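Section 6: Setting up the power strip and tidying the leads

This section deals with the part of the job most guides leave to a drawing with three straight lines in it. Your floor will not look like the drawing. The steps assume a strip on a hard floor, several small adapters and more cable than you need.

Before you start

Read the rating on the back of the strip. Packaging tends to print the largest number it can find, so go by the moulded label and ignore the sleeve. Add up what you mean to run. A desk fan with a rating of 45 watts is no trouble. A heater is, and it should go straight into the wall.

CAUTION: Unplug the strip at the wall before you move anything. Switching off the buttons is not the same thing, whatever the leaflet implies.

6.1 Laying out

1. Put the strip flat on the floor, with all its outlets facing up. Keep it off rugs.

2. Pull every loose lead clear of the strip and follow each one to both ends. Guessing by colour works until you own two black ones.

3. Clear away anything that isn't electrical from on top of the strip. 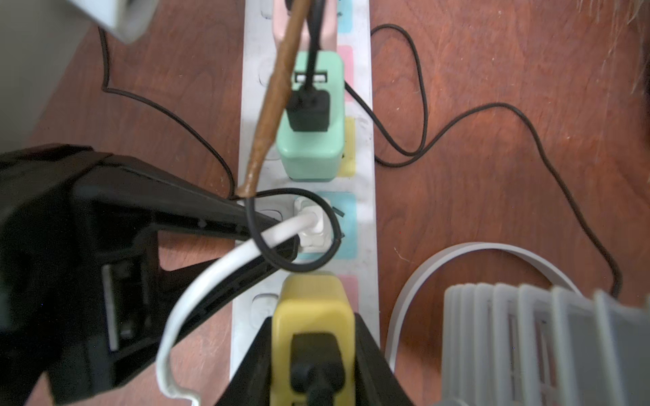
4. Sort the leads into those used daily and those that only come out in hot weather. You may find a third group that fits nothing you own. Put these in a box and write April on the lid. If the box is still shut when the month comes round, you have your answer.

5. Wipe the housing with a dry cloth. Sprays sold for this purpose are, in our view, a dear way of making dust stick.

NOTE: Coloured labels beside the outlets are handy only if somebody keeps a list. Mudassar Magsi's first draft of this guide had a full colour scheme, and we dropped it when two of us read it differently.

6.2 Fitting the adapters

1. Push each adapter fully home. No part of the pins should show.

2. Start with the bulkiest one. Makers promise that their adapters sit side by side, and some do. Try yours before you throw away the receipt.

3. Plug the appliance into the adapter last, and let its cable fall away to the side so that the next outlet stays free.

4. Check that nothing lies over the USB ports. A port you can't see is a port you will jab at with the connector. 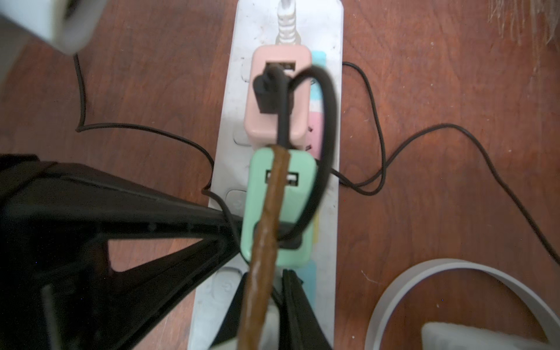
Fig. 6b. Pink and green adapters in neighbouring outlets, with the black cable looped over to the right.

CAUTION: Never plug one adapter into another to gain a socket. If you have run out, you need fewer things plugged in.

6.3 Fans and other items nearby

1. Stand each fan upright on its base before connecting it. A fan on its side should stay unplugged.

2. Leave slack between fan and strip - enough that turning the fan doesn't drag the plug.

3. Coil spare cable loosely beside the strip. Tight bundles look neat and get warm, and we don't recommend the ties that come in the packet.

4. Put hard cases where they can't sit on a lead.
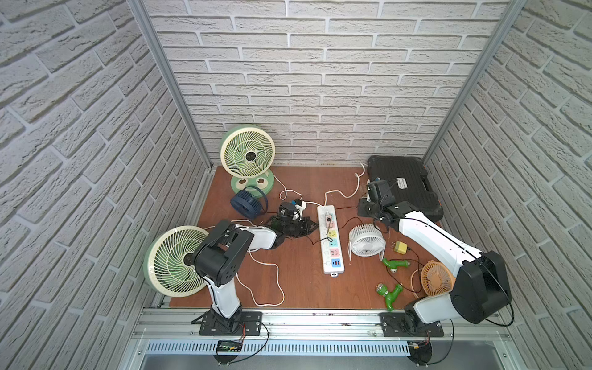

Delia Medina disagrees with step 3 and wrote to say so: I have used the ties for years on phone leads and never had one so much as lukewarm. Say it about heaters by all means, but don't frighten people off tidying a charger.

We accept the point for phone leads. The step stands for anything with a motor.

6.4 Switching on

1. Turn every button on the strip off, then switch on at the wall.

2. Bring up one outlet at a time and wait a moment between them.

3. If an outlet stays dead, try the same appliance in another before blaming the strip.

4. Feel the adapters after an hour. Slightly warm is normal. If one is too hot to hold, unplug it and don't use it again.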